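How many handheld grippers should a small group buy first?

We've got a 14-week project coming up, collecting grasping demos in furnished rooms (cabinets, armchairs, the usual clutter), and I can't wait to start! Do I order two sets or four?

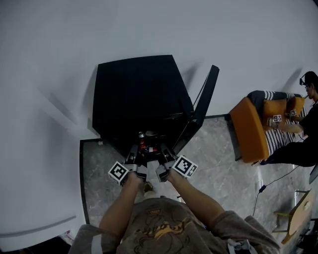

Brillisetti
Start with 2 and put what's left into spares! Fingertips wear out way before handles do, and we went through a pile of marker cubes in our first month. Leave 100 dollars for cables and chargers too.

Orakzai
4 if you can afford it.

Cekent
Depends on your people. We bought extra sets and they sat in a drawer until June, but once we had enough hands they were great. Ask the seller about a 90-day return before you pay.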